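Week 3 notes: keeping a kitchen that works for one or two people

Okay, so we ran out of time again (my fault, I got going about onions) and I promised to write up the part on shopping and storage. Most of you told me you cook at home in bursts, then order out for a week while the vegetables go soft. I did that for years! My grocery log from December has me spending 385 dollars, and by my own count 185 of it went on things I threw out or gave to my neighbor.

The fix I like best is dull. Before you shop, write down what's already in the house, then plan three dinners around it. Three, tops. Leave the other nights open, as leftovers and invitations will fill them. Zlata Fedoruk asked whether soup counts as a dinner, and yes, of course it does, with bread. 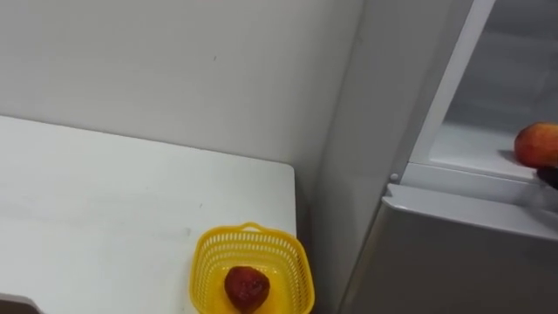
Now, storage. Potatoes and onions both like a dark, airy spot, but keep them apart or the potatoes sprout faster. Tomatoes stay out until they're ripe. Herbs with soft stems (parsley, cilantro) go in a glass of water like flowers, and basil hates the cold, so leave it on the counter. Bread goes in the freezer, sliced, the day you buy it.

Leftover rice is the one I'll nag you about. Get it cooled and into the fridge within an hour if you can, and eat it the next day. Filippos Kontogiannis has a good fried rice method that he's going to show us, so bring a lidded container.

For next time: keep a list of everything you throw away, even the sad half lemon, and write what you paid for it if you remember. Also read the Tapia handout on dried beans, pages one to four. The lentil part can wait.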